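Home Opinion Letters Archive About

Keep the Tin
by Killian Boyer
15 comments | 134 shares

My kitchen has one cupboard for plastic tubs, and I would happily empty it into the recycling. Most of the lids are gone. The tubs that still have lids are stained or have gone cloudy. Next to them on the shelf are 2 metal tins, and those are the only containers in the house I would bother to replace.

A plain metal tin is the best storage you can get for small things, and we throw out too many of them. They come with cookies or tea, or with something ordered in the mail, and people treat them as wrapping. We then drive to the store and pay for plastic bins to hold blocks, buttons, batteries and game pieces.

The lid is the part people forget. Turned over, it is a shallow tray with a raised rim, and small parts don't roll off it. You can write on the metal with a marker. Draw a grid of three by three, put a number in each square, and you have a sorting tray or a board for a simple game. The box beside it holds the pieces. Leave the printed sheet in the bottom if it came with one, so you can find it later. 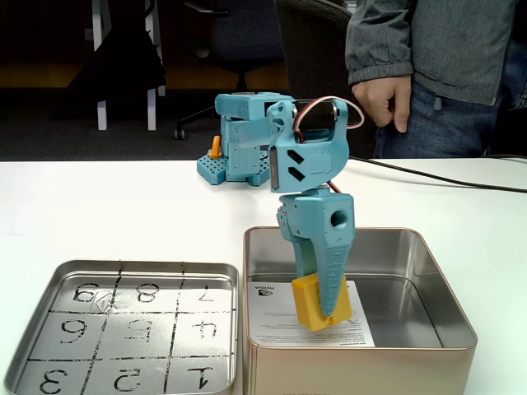 Jessie Mackay wrote in to say that I was being too easy on tins. Hers rust at the corners if they go anywhere near the sink, she said, and she can't see what is inside without opening every one. She keeps her sewing things in clear Lonent boxes and has no plans to change.

She is right about the sink. A tin should stay in a dry room. I have lost one to a damp basement and it was my own fault for leaving it on the floor from April until the fall.

I don't agree about seeing inside. A strip of masking tape with a word on it takes 10 seconds. My clear boxes never got labels, and I still opened three of them to find a screwdriver.

Tins also dent, and they make a racket when a child tips one out on a hard floor. I can live with that. The oldest one I own came from my aunt's house in Guthrie. It has a bad dent in one side and the lid still closes.

Share Print Next article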